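Zasum Family Organiser: Set-up Guide
Section 7. Adding children to the household

The organiser holds up to 9 children. Families who exceed this should see Section 12 and accept our admiration.

Before you begin, have to hand each child's full name, date of birth and school. Parents of several may wish to write these down first. Running through the whole list before arriving at the right name is normal and is not a fault with the unit.

1. From the Home screen, press Household, then Add Child.

2. Type the child's name. Nicknames go in the second box. The display shows the first 14 letters, so pick one you would be happy to see on the kitchen wall.

3. Choose a colour. Every child must have a different one.

Note: Let the eldest choose first or draw lots. The colours can be changed later, but each change is announced on every linked phone, and the discussion may start again.

4. Set the bedtime. The chime sounds at this time and once more 7 minutes later. It has no third chime. After that you are on your own.

5. Press Save and wait for the tick before adding the next child.

Caution: Do not press Copy Child to save typing with twins. It copies the birthday, as you would hope, but also the allergies, the shoe size and any outstanding library books.

Expecting a baby

6. Press Add Child, then Not Here Yet, and enter the month, for example January. The entry stays hidden from linked phones until you press Announce.

Caution: Announce sits next to Archive. Grandparents cannot be un-notified.

Chores and pocket money

7. Open the child's page and press Chores. Each chore may be worth up to 125 points, and 3000 points earn a reward of your choosing. Settle on the reward before the child does. 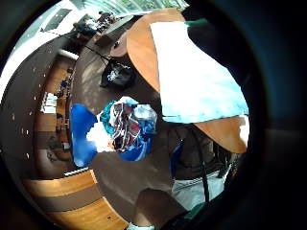 Page last changed: January (software 3.2)

8. To move a chore from one child to another, press and hold it, then press Swap. Both children must agree on their own phones. If neither has answered by Tuesday, the chore passes to a parent.

Note: This last setting cannot be switched off. We have had letters.

If a child's page will not open, check that the child has not changed the passcode, then go to Section 8, Passcodes.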